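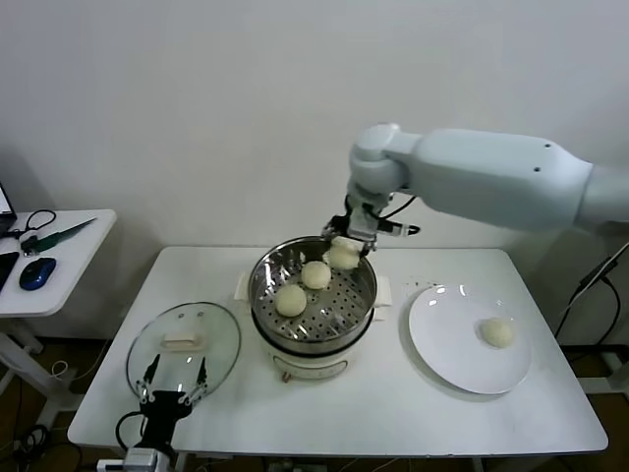
Figure 3. Electric steamer with a stainless steel basket and three round buns.

4.2 Order Size and Repeat Trade

The sample covers 2711 export orders placed with small household goods makers through the Jovelside trade office. Each order was matched to a buyer and a destination market. Orders below 1000 units were treated as trial orders, in line with the definition used by Thiele in his earlier work on the Bunell ports.

Trial orders were more likely to lead to a second purchase when the seller quoted freight and product cost separately. The effect held in all seven product groups, though it was weakest for printed gifts, where buyers often change suppliers between seasons. Distance to the port had little bearing on repeat trade once delivery time was taken into account.

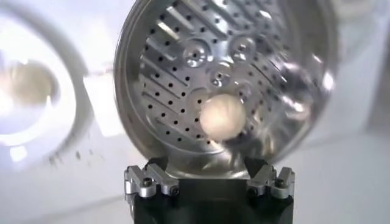 4.3 Limits of the Data

Two sellers, Pudel and Begay, changed their order forms in December, and their later records do not show freight as a separate item. These records were kept in the main sample but left out of the freight comparison. Payment delays of up to 7 weeks were also found in the ledgers – mostly on first orders – and the order date was used in place of the payment date throughout. The records do not show why a buyer stopped ordering, so a lost account cannot be told apart from a firm that closed.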